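Durnis Glass Collection Pilot
Progress report to the Tanbridge Fund, second reporting period
Prepared by Szabolcs Katona, project lead

1. Status

The pilot is running on all planned routes. Collections from bars, restaurants and two retirement homes in Durnis began on schedule. Collections in Tully started three weeks late, after the town changed its rules on early-morning loading. The delay has been absorbed and the end date is unchanged. Spending is slightly under budget, mainly on vehicle fuel.

The purpose of the grant remains as stated in the application: to establish whether separate collection of whole bottles in small towns can supply a regional washing plant at a cost the plant will accept.

2. Collection

In October the routes brought in 1,956 crates. Durnis supplied most of these. Tully supplied less than forecast, in part because several restaurants there still had contracts with their previous hauler and could not switch until those ran out. All but one of the contracts have now ended.

Pickup times were moved from 6:30 a.m. to 9:00 a.m. in Tully to comply with the loading rule. The later start puts the truck in traffic on the return leg and adds time to each run. We have asked the town for an exemption on the two streets with no housing and expect an answer before the next report.

Crate losses are higher than budgeted. We bought 1,150 crates at the start of the grant and about 300 are unaccounted for. Some are known to be in use as storage at customer premises. A deposit on crates was considered in the first period and rejected as too much paperwork for small customers. We now think that decision should be reversed and will propose terms in the next period.

3. Sorting and grading

Bottles are graded at the Durnis depot into three streams: rewash, crush and return to sender. The main causes of rejection from the rewash stream are chipped mouths, heavy scuffing and labels fixed with adhesive that the wash line cannot remove.

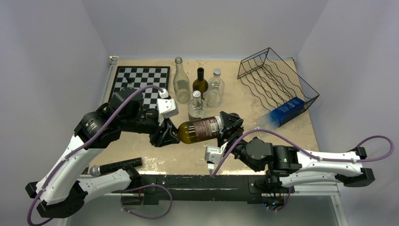
Label adhesive is now the largest single cost in grading. Wine bottles from smaller producers are the worst case. Paper labels with water-soluble glue come off in the standard soak. Plastic film labels do not, and a bottle carrying one has to be pulled out by hand or it will clog the filters at the plant. The depot staff have drawn up a reference list of label types, sorted by producer, which has cut the time spent on doubtful bottles. The list will be supplied to the fund as an annex once the producers have had a chance to comment on their entries.

Color separation is less of a problem than expected. Clear and green glass are kept apart at most customer sites without any prompting from us. Brown glass is often mixed in with green and is separated at the depot.
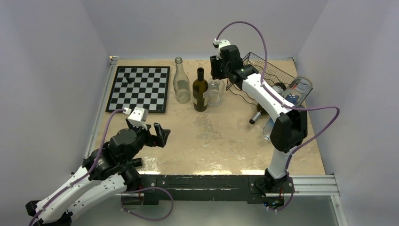 Clear and green bottles standing upright to the right of a chessboard.

4. Washing trials

The Revach plant accepted two trial loads during the period. The first was washed without incident. The second was stopped partway when film labels were found in the soak tank, and the remaining crates were returned to us at our expense. The plant has since agreed to a third trial, subject to a written grading standard. A draft was sent to them in October. Their comments concern the limits for scuffing, which they want expressed as a measured band width; our draft relied on comparison with sample bottles.

The price offered by Revach for graded bottles has not changed. At that price the Durnis route covers its direct costs and the Tully route does not.

5. Budget

Staff costs are on plan. Crate replacement will exceed its line if losses continue at the present rate. We request approval to move the fuel underspend to crate replacement. No additional funds are requested.

6. Work for the next period

Agree the grading standard with Revach and deliver the third trial load.
Introduce a crate deposit for new customers, then for existing ones.
Sign up the last of the Tully restaurants when its hauling contract ends.
Complete the producer comments on the label list.
Report unit costs separately for each route, as the fund asked in its response to our first report.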